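Mobile data terminals: Stondo client drops session between Floltville and Urquhart
Status: Monitoring
Priority: 2
Site: Floltville detachment
Reported by: Niall Guthrie, fleet and radio
Component: Stondo vehicle client, Bresteo in-car modem

Symptom

Terminals in patrol vehicles lose their dispatch session on the highway stretch toward Urquhart. The map freezes, the unit status stays at whatever was last sent, and the officer is returned to the login page when coverage recovers. Plate queries submitted during the gap are discarded without an error. Voice radio is not affected.

First reports came from night shift in June. Unit 27 was the worst case, and units 52 and 58 were added after the supervisors checked their own logs. All are on the same modem firmware. Older vehicles with the previous modem hold the session over the same road.

Steps to reproduce

Log in to Stondo at the detachment yard. Set status to On Patrol. Drive east past the weigh scale with the client in the foreground. The modem hands over from the primary carrier to the secondary. The session is lost at handover. Driving back westbound does not reproduce it every time.
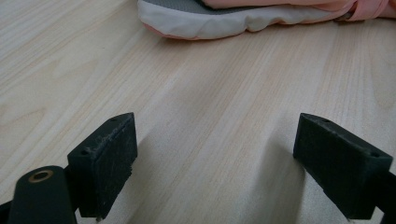 Pink and white slipper on a light wood surface.

Log, entry by entry

09:10 Pulled modem logs from unit 27. Handover completes normally. New address is assigned, VPN tunnel re-keys, traffic passes. No fault on the modem side that I can see.

09:45 Client log from the same vehicle shows "session bind mismatch" immediately after the re-key. The server is rejecting the token because the source address has changed.

10:20 Checked server config against the pre-upgrade backup. Address binding was off before the upgrade and is now on. It is not mentioned in the release notes. Have asked the vendor whether the default changed.

11:05 Unit 58 tested in the yard by pulling the primary SIM. Same mismatch, same return to login. The highway drive is no longer needed for testing.

13:30 Vendor reply: binding is on by default in the new build and can be set per client group. They recommend leaving it on for desktop workstations. No objection here.

14:15 Created a separate client group for vehicles and moved unit 58 into it with binding off. SIM pulled again. Session held. Status change sent during the handover was queued and delivered on the far side.

14:40 Plate query sent during the handover was still discarded. This is a different fault from the session drop. Query retry in the client is set to 0; it was 3 before the upgrade. Restored to 3 and the query came back.

15:25 Units 27 and 52 moved to the vehicle group. Both need a full client restart to pick up the change. Locking and unlocking the screen will not do it.

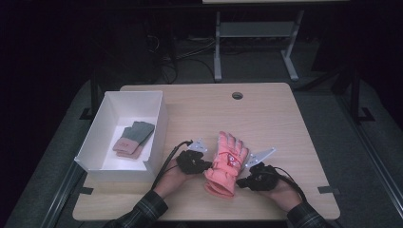

Workaround for vehicles not yet moved

If the login page appears while on the road, call status by voice and log in again once stopped. Do not rely on the map position of another unit until its status has refreshed. Resend any plate query made in the gap, or ask dispatch to run it.

Outstanding

Remaining vehicles to be moved to the new group at shift change. Niall to confirm the restart has been done in each before it leaves the yard.

Audit wants the binding change written up, as the token now stays valid across an address change. VPN certificate check is still enforced per vehicle, so a copied token is of no use outside the tunnel. Draft is with the security desk.

Vendor to say whether the retry value was reset by the same installer step. If so, the other client values need to be compared line by line with the backup.

Ticket stays open until night shift has run the Urquhart road on the new settings.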